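Ticket: Second bin for picking cell, purchase request and open questions
Queue: Equipment planning
Opened by: Josée Penner
Assigned to: Yuto Hoshino
Status: Waiting on quote
Priority: Normal

Josée Penner, 9:10 am
The Fuvville cell needs a second bin before the May budget closes. Please confirm whether we reorder the same sheet-metal type or change to the molded one Trundow offers. I have a placeholder of 2000 dollars on the line. It has to cover the bin, mounting hardware and freight.

Yuto Hoshino, 9:42 am
Before I pick a type I need the wear condition of the current bin and the mounting method. The Trundow sheet lists outside dimensions only. Clearance for the arm depends on the inside slope of the walls, so I have asked them for a section drawing. Quoted lead time is 7 weeks for molded and 3 for sheet metal.

Aoi Sakai, 11:05 am
Checked at the cell. The bin is held with bar clamps. The inner rear wall has a broad whitish worn area on its upper part, and the floor is scuffed. I found no cracks or open seams. Test items on the floor are the usual mixed set, including the black drawstring pouch and the clear item.
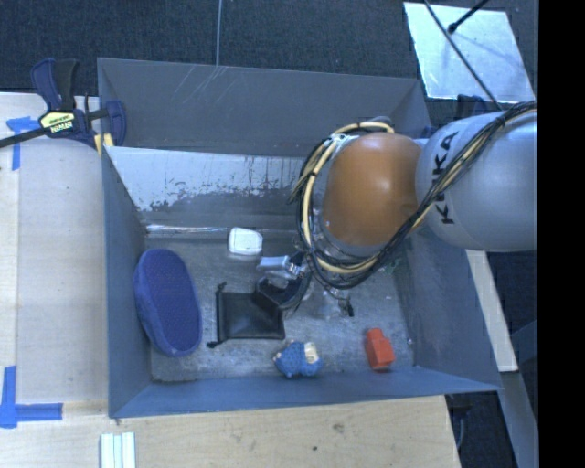
Current bin with KUKA arm reaching in from the right. Worn area is on the inner rear wall.

Yuto Hoshino, 11:31 am
Thanks. Surface wear alone does not justify the molded type. Two points to settle:
1. Clamps. They are acceptable for test work, but a fixed bracket would save the position check after each bin change. Trilline makes a bracket kit that fits a rolled rim. I do not know if our rim qualifies.
2. Finish. Bare gray metal gives dull reflections, and the clear item is hard to make out against it. A matte coating may help. Ask for it as a separate line on the quote.

Chie Tsuchiya, 1:15 pm
Coating: the supplier wants a minimum order of 20 pieces for a custom color. Stock matte black has no minimum. I would not go with black - the pouch is black too, and we would trade one problem for another. Matte light gray is also stock. Requested a sample panel.

Josée Penner, 1:50 pm
Is the bracket kit inside the placeholder?

Yuto Hoshino, 2:04 pm
With sheet metal, yes. With molded, no. Recommend sheet metal, same dimensions as the current bin, light gray coating as an option. Bracket kit on hold until Aoi measures the rim.

Aoi Sakai, 3:20 pm
Rim measured, values sent to Trilline. Waiting for a reply on fit.

Status changed: Waiting on quote (Trundow, Trilline)
Next action: Josée Penner to move the budget line from placeholder to estimate when both quotes are in.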